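Notebook, cell 2
Oct 9, 2018
Visit day, Dikberg people plus the two from Frimpong. Entry by me, additions from Ayuba where marked AT.

Setup started early. Controller booted clean on the second try. First try it hung on the fieldbus check again, same as last month, and went away after a power cycle. Still not logged properly by the controller, so I copied the message by hand onto the card in the front of this book. Kirsty wants a ticket opened with Kokavby before we do anything else with that controller. I said I would do it this week.

Homed all axes, ran the warm-up program for the arm at 30 percent, then at full. No noise from joint 4 this time. Gripper opened and closed on command, fingers level with each other by eye. Did not put the gauge on them. Wrist camera came up in the usual place in the list, exposure left on fixed because auto hunts when somebody in a light shirt walks past the cell.

Plan for the demo, as agreed with Kirsty Grimshaw last week:
1. Short talk at the whiteboard, Kirsty.
2. Lever routine from the taught approach pose, me at the pendant.
3. Same routine with the start pose shifted, camera correction on.
4. Questions, then visitors can jog the arm themselves at low speed, one at a time, Ayuba standing at the e-stop.

Talk ran long. Kirsty went through what the cell is for, meaning machine tending where the equipment was built for a person's hand and nobody is going to refit it. The Dikberg group have a hall of older machines and wanted to know how much of the work is teaching and how much is programming. Her answer was that for us it is mostly fixtures and finger shape, and the code is small. I agree with that, though the code did not feel small in August.

Lever routine. Approach from below and slightly left, fingers nearly closed, wrist turned so the camera keeps the lever and its shaft in view for as long as possible. We settled on this after trying the straight-on approach, where the fingers cover the lever too soon and the correction has nothing to work with for the last stretch. Coming from below, the tip of the lever gets hidden behind the fingers but the shaft end stays visible, and the shaft is the better reference anyway. It does not move sideways.

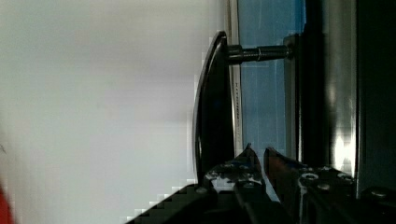
Speed in the approach was set to 900 mm/min for the visitors so they could follow it. Normal for us is 3,000. Several of them asked to see it at the normal speed, so after the first few runs I switched over. It looks a lot more convincing that way and I think we should begin there next time and slow down if asked.

Results on the taught pose: all runs completed, no faults. Force reading at contact looked the same as in practice. I did not save the traces for the first two because logging was off. My mistake. Logging is now part of the start-up list on the inside cover.

Results on the shifted pose: less good. With a small shift it corrected and carried on. With the larger shift that one of the Frimpong people asked for, it stopped at the check point with "target not found" and waited. That is what it is supposed to do. I let it sit there, explained the stop, and then backed it out on the pendant. Kirsty thought the visitors took this well. The older of the two from Frimpong said he would sooner see it stop than guess, and asked what the operator is meant to do next. At the moment the operator calls me. We need a written recovery procedure, one page, with the pendant screens in it.

Reflections. Bright metal is still the weak part of the detection. The rim of the lever and the glossy upright to the right both throw highlights, and when the bay door was opened for the visitors the light changed enough to drop the match score. It stayed above the threshold but only just. AT: I closed the door again after the second run and the score came back up. We should either shade the cell or redo the reference images with the door open. I would do both.

Cycle counter on the gripper read 371 at the start of the day. It was reset when the new finger plates went on. The supplier's sheet says to check the finger screws at 3,000, but I put a wrench on them this morning anyway and they were all tight. Left finger plate has worn patches on the face. Could be only the finish. I have made a note to compare it with the spare plate before the next long run.

Visitors jogging the arm. Went fine. Speed limited, and we kept the work area well back from the fixture by setting the soft limits in a bit. One person drove into the soft limit several times and took it for a fault, since the message on the pendant says "motion error". Bad wording. AT: it can be changed in the message file, I found where. Will do it once the ticket is out of the way so we are not changing two things at once.

Questions that came up, with what we answered, so that we say the same thing in November:

How long to teach a new lever? About half a day if the fingers suit it, longer if new fingers have to be made. Kirsty said "a day" in her talk and I said "half a day" at the cell. Somebody noticed. Agree on one answer.

Can it run without the camera? Yes, if the fixture is solid and the machine never gets moved. Ours runs that way for the soak test.

What happens if a person pulls the lever while the arm is on it? Cell is fenced and the gate is interlocked, so the arm is stopped before anyone can reach. They wanted to know about working without the fence. We have not assessed that and I said so.

Does it work with Flusino controllers? Not tried. Ayuba has used one elsewhere and thinks the interface would be a couple of weeks. I asked them not to take that as a quote.

Who maintains it? Us. Dikberg have two electricians and no robot people, so this is a real question for them. Kirsty is going to send the training outline.

One more, from the younger Frimpong visitor, about whether the wrist camera gets dirty. It does. We wipe it at the start of each day and there is no check in software for it. Ayuba Tetteh thinks a simple sharpness measure against a fixed target on the fence post would be enough. I would like to see that tried. It could run at the end of homing and cost very little time.

After the visitors left we ran the soak program for an hour with camera off, then repeated the large shift a few times to see where it gives up. The limit is not the same in both directions. Toward the fence it copes with more. On the side away from the fence the shaft leaves the search window first, so the window is probably not centered where I thought. I have not changed it. Want to plot the saved poses first and see.

Also found that the cable loop at the wrist rubs on the gripper bracket when joint 6 goes past its usual range, which it only did because of the jogging. Slight mark on the sleeve, no damage under it. Moved the clip back one hole and retaped.

To do:
Ticket to Kokavby about the fieldbus hang (me)
Recovery page with screens (me, Kirsty to read)
New reference images, door open and door closed (AT)
Shade for the cell, ask in the shop what sheet they have
Message wording on soft limit (AT, after ticket)
Compare left finger plate with spare
Plot poses, check search window
Training outline to Dikberg (Kirsty)
Agree on teaching time answer before November visit

Arm parked, air off, controller left on because the log was still copying to the server when I locked up. Ayuba will shut it down in the morning and check that the files are complete.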